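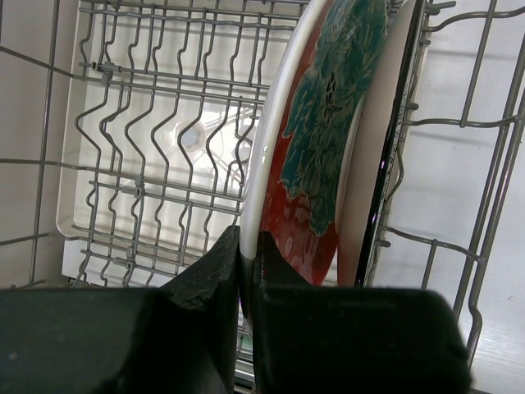
絵付けのお皿を食洗機に入れるとき、隣のお皿との間はどのくらい空ければいいの?

お皿の面どうしが触れなければ大丈夫です。うちでは同じ向きに少し傾けて、溝に一枚ずつ立てています。ただし、その前にお皿の裏を見て、食洗機に使えるかどうかだけは確かめてくださいね。

柄物のお皿が好きで、気がつくと赤だの青緑だの、にぎやかな食器ばかり増えてしまいました。白いお皿だけの食器棚にも憧れるけど、もう無理そう(笑)。というわけで、うちでやっているお皿の立て方と片付け方をまとめておきます。

入れる前にすること

ソースや油はゴムベラでさっとぬぐいます。わたしは前に予洗いをがっちりやっていたんですが、最近は手抜きでこれだけ。カレーの日だけは、さすがにお湯で流します。

金彩や銀彩の入ったもの、縁が欠けたもの、裏に何も書いていない古いものは手洗いに回します。クラチュン(Crăciun)の蚤の市で買った小皿もこの組で、表示がないので毎回スポンジでなでるように洗っています。面倒だけど、かわいいから許す!

立て方のコツ

大きいお皿から順に、ラックの端から立てていきます。深さのあるお皿は隣に寄りかかりやすいので、溝をひとつ飛ばします。全部立てたら軽くラックをゆすってみて、カチカチ鳴ったら入れ直し。この音を無視して回して、11月にお気に入りの縁を欠いたのはわたしです……。

出すときは下の段から。上の段を先に引くと、カップの底にたまった水が下のお皿にぽたぽた落ちてきます。

水切りかごを使う日

手洗いした分は、金属のワイヤーのかごに立てます。裏が真っ赤で、表は白っぽい地に細い枝みたいな模様、というお皿は、どちらを向けても絵になるのでつい見える場所に置きたくなります。青緑の丸皿のような同じ色のものは、台に平らに並べておくと、しまうときにまとめて取れて楽ですよ。 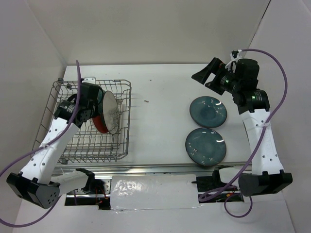 しまうとき

乾いたつもりでも、裏の高台に水が残っていることがあります。ふきんで輪っかの部分だけくるっと拭いてから重ねてください。柄のあるお皿の間にはキッチンペーパーを一枚。専用の不織布も売っていますが、わたしはペーパーで十分だと思っています。

重ねるのは同じ大きさどうしで。小さいお皿の上に大きいのをのせると、下の一枚を取りたいときに必ずイライラします。よく使うお皿は腰から目の高さまで、重い大皿は下の棚。うちの場合、来客用の大皿だけは立てて収納しています。

ふきんは食器用を別にして、使ったらその日のうちに洗濯へ。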